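4.2 Route Following Along Uniform Boundaries

The second part of the evaluation concerns stretches of a route in which the robot has one long, repetitive boundary on one side and open ground on the other. Such stretches are common on industrial land, and they were the main source of lateral drift in our earlier trials. A visual route-following method has to decide how far along the route the robot is and how far it has moved from the taught line. Close to a plain wall, the first of these is hard to settle from nearby features, and the second is hard to settle from distant ones. The method described in Section 3, which we call Studetix, treats the two estimates separately and lets each draw on a different part of the view.

All trials in this section were run at the Dusthorpe site. The route was taught once under manual control and then repeated without an operator at the controls. A safety operator walked behind the robot during every repeat and was instructed to stop it if the lateral error appeared to exceed 2 meters. The taught route is 100 meters long and was divided into 8 segments of unequal length, with the divisions placed wherever the taught heading changed. No markers, reflectors or other aids were added to the site. The reference position was recorded by a separate survey instrument and was not available to the robot at any time.

Images were used at the resolution at which the navigation software receives them. We did not apply any sharpening or stabilization step. Earlier work by our group used a stabilized mount, and the results reported there are therefore not directly comparable with those reported in this section. The exposure setting was left on automatic during both teaching and repeating, so that changes in sky brightness would affect the method in the same way as they would in ordinary use.

Figure 4 shows a forward view with the type of layout that this section addresses. The panel wall and its posts provide strong lines that converge in the distance, while the paved surface offers very little to match. 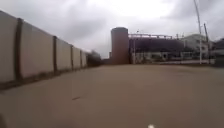
Figure 4. Forward view along the panel wall under an overcast sky. The tower and the buildings beyond the pavement are blurred but remain separable from the sky.

Can a robot repeat a taught route if the original images were recorded at a different time of day? It can do so as long as enough of the stored features are still found in the new images, and the usual way to improve the odds is to teach the route more than once and keep the features that appear in every pass.

Within Studetix, the lateral estimate is taken from the slope of the wall's top edge and its lower edge. These two lines can be fitted even when the image is soft, as the fit uses many points along each line and does not depend on any single corner. The heading estimate is taken from the outline of tall structures against the sky. In Figure 4 the tower with the rounded top and the tall slender pole are both suitable for this purpose, being well apart in the image and clearly higher than the wall. Progress along the route is then updated from wheel odometry and corrected whenever a post passes a fixed column of the image.

The post correction requires some care. The posts look alike, and a missed post would place the robot one full panel behind its true position. We therefore do not attempt to recognize a post individually. The method keeps a small set of position candidates, spaced one panel apart, and scores each of them against the outline of the distant structures. A candidate is dropped only after it has scored lowest over 5 consecutive updates. This rule makes the method slow to recover from a true error, but it prevents a single poor image from causing a jump in the estimate. A jump is the more serious fault in practice, since the steering controller responds to it at once.

We compared Studetix with two other methods. The first, Dreltatano, is our own earlier method and matches point features across the entire image with no division between near and far. The second is a plain odometry baseline that uses the taught wheel record and no images. All three methods used the same steering controller, with the same gains and the same speed limit.

The odometry baseline was stopped by the safety operator in every repeat before it reached the final segment. Dreltatano completed the route in most repeats, but its lateral error grew steadily along the wall and was corrected only once the robot had left it. Inspection of the logs showed that most of its matched points lay on the far buildings and very few on the wall or the pavement. Such points constrain heading well and lateral position poorly. Studetix completed every repeat, and its largest lateral error occurred in the short segment after the wall ends, where the lateral estimate has no line to rely on and the method returns to odometry until the next boundary is found.

The effect of blur was examined separately. We sorted the recorded images by a standard gradient measure and repeated the matching step offline on the softest group. Dreltatano lost a large share of its matches in this group — in several cases too many to compute a heading at all. The line fit used by Studetix was affected much less. The outline of the distant structures became wider and less exact, and the heading estimate was correspondingly noisier, but it did not show a bias toward either side. We attribute this to the fact that blur spreads an edge in both directions by a similar amount when the robot is traveling nearly straight.

Two limits should be noted. The method assumes that the boundary is straight over the visible distance, and it has not been tested on curved walls or on fences that can be seen through. It also assumes that at least one tall structure stands clear of the boundary. The approach proposed by Szczepańska, in which ground texture is matched from a downward camera, does not depend on either condition and could be combined with ours on surfaces that carry enough texture. On smooth and dusty pavement we would expect it to offer less benefit, though we have not measured this.

Section 4.3 repeats the comparison on the return direction of the same route, with the wall on the opposite side of the robot and the taught images recorded in September.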